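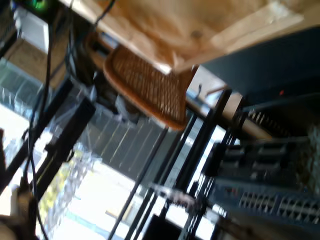 November. Precinct returns for the Drekemcombe council race closed at 7 p.m., and the Fraser ward reported first, as it did in the primary. I entered the totals by hand before checking them against the county file. The counting table is bare plywood like the big tilted board with the woven basket under it, and pencil skids on the grain, so two of my sevens had to be rewritten. Turnout in Fraser was up five points. Ovent was flat.

The Wadent ward came in at 11 with provisional ballots still held out. The margin there is five votes — inside the recount threshold.

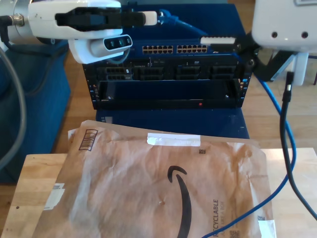

Does the Wadent margin trigger a recount by itself? Only after the provisionals are added and the canvass is signed; until then the figure has no legal standing.

Logged both sheets, initialed the tally, and left the mail ballots line blank. Will redo the Ovent percentages tomorrow with the corrected registration base.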